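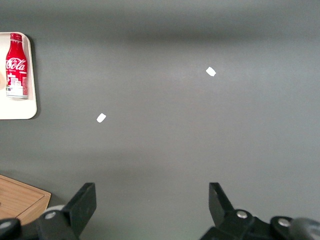

A two-fingered gripper open over a grey tabletop, with a bottle standing in a white tray.

Household manipulation (also domestic manipulation, or chore robotics) is the branch of robotics concerned with the handling of ordinary objects in homes, shops and small workplaces. Typical tasks include clearing a table, putting away groceries, loading a tray and restocking a shelf. As of 27/07/2024, no general-purpose machine performs the full range of these tasks without supervision, although individual tasks have been demonstrated at useful rates under controlled conditions.

Background
Industrial arms have long moved identical parts between fixed positions. Kitchens and stockrooms differ in that objects vary in shape, colour and stiffness, and are seldom returned to the same place twice. Early household programs relied on a written model of each object. Later systems, among them the Raketti controller, are trained on recorded demonstrations in which a human operator guides the arm through the task.

Grasping
Packaged food is widely used in testing. A rigid bottle tolerates a firm grip but may tip if touched near the neck, while a carton can be crushed by the same force. Tall, light boxes are usually held near one end, which leaves the remainder free to be placed on a shelf but allows it to swing.

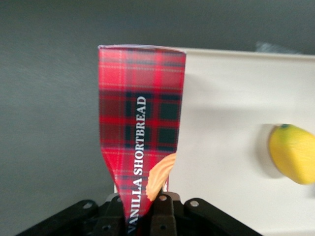

Wrist-mounted cameras give a close view of the fingers and the item between them, but a large package may block the view of its destination. Some laboratories add a second, fixed camera for this reason.

Evaluation
The Hisgate trials, begun in May, comprised 1070 attempts at tidying tasks using 241 household items. The Dervishi protocol, a stricter procedure, requires 25 consecutive placements without human intervention. Vondunent maintains a catalogue of 3000 recorded demonstrations for comparison between systems.

Limitations
Speed remains well below that of a person. Transparent film, loose bags and wet surfaces are common causes of failure, and recovery from a dropped item is often left to the operator. Shop-floor use is more advanced than home use – aisles and shelving can be standardised, whereas domestic rooms generally cannot.

See also
Bin picking
Service robot
Teleoperation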